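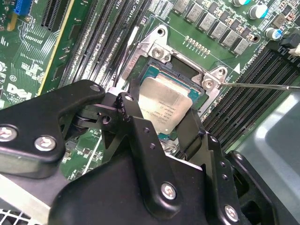
Best gripper for lifting processors out of old server boards?

Posted by solderpigeon, 30 May 2024

Hi all, hoping somebody has been down this road before me. I've got a stack of retired Dell boards to strip and I'm trying out grippers for getting the processors out of their sockets without mangling anything. So far I've tried 2: the Cledow parallel one (chunky, straight jaws, very strong) and a linkage type from Grulex with a jointed finger on one side and a flat blade on the other. I love the Grulex for reach, it gets down between the memory slots where the Cledow just bashes into them. The trouble is the chip likes to tip as the fingers close, and then I'm pulling it up at an angle, which makes me wince every time!

I've also got a small camera on the wrist, and once the fingers are down by the socket they fill half the view. Would you change the fingers, move the camera, or slow everything down and live with it? I've 216 of these to get through, so I'd like to settle on something before October.

flatbladefan

Keep the Grulex, I'd say. I had both on the bench last winter and the Cledow went back in its box after 8 boards. Your tipping sounds like one finger touching before the other. With a linkage on one side and a plain blade on the other they don't travel the same way, so centring on the middle of the chip doesn't help much. Bring the blade in until it only just touches, stop, then close the jointed side with the force turned right down. I run mine at 30 per cent and it's plenty for a bare chip.

Check your wrist angle too. If the board's sitting skewed under the arm (mine always is, I never square anything up) turn the wrist until the fingers meet two opposite edges of the chip flat on. If they're pushing on corners it'll twist every time, whatever gripper you buy.

And make sure the lever and the frame are properly open before you lift. I know, I know. I've forgotten twice.

mothtray

Get a suction cup, metal lids are nice and flat. Job done.

kettle_and_crimps

Suction's fine until there's old thermal paste on the lid, then you spend the afternoon cleaning cups. I tried the Linder one and gave up on it.

On the camera, I'd leave it at the wrist and add a cheap second one off to the side, looking low across the board. I did that with the Rutkowska controller, which takes two feeds, no idea if yours does. The wrist view gets you lined up and the side view tells you if the chip's coming up level. You could shave the finger plates down for a better view as well, but I did that to a set of mine and they started to flex, so buy spares first.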